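2018-01-18

Sorting the art prints

I finally went through the small prints I've been collecting since August. Most came from a shop in Lundov that was closing, and I paid 31 for the lot. The Van Gogh style night sky is the one I like best. 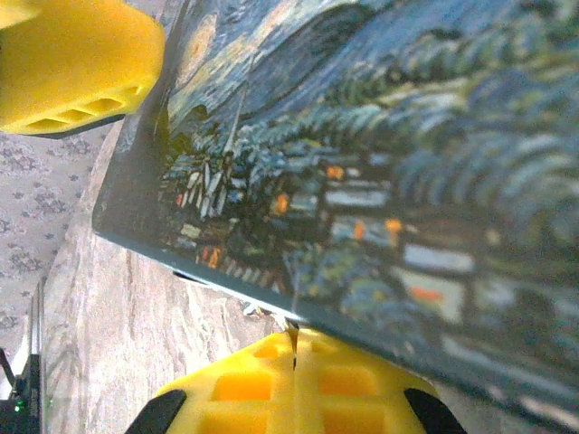
Night sky and hills, thin dark border.

It's a stiff board with a bit of a shine, so I won't put it across from a window. Ratih Yusof wants it for her hallway, but I'm keeping it for now.

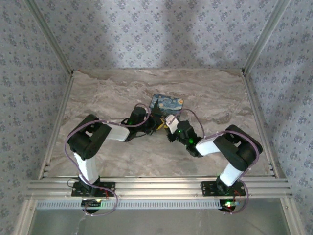 The rest are going in a flat box with paper between them. I wrote the titles on the lid in pencil, where I knew them. Two have bent corners, and I'll leave those under some heavy books for a week. Next I need hooks that don't pull the paint off.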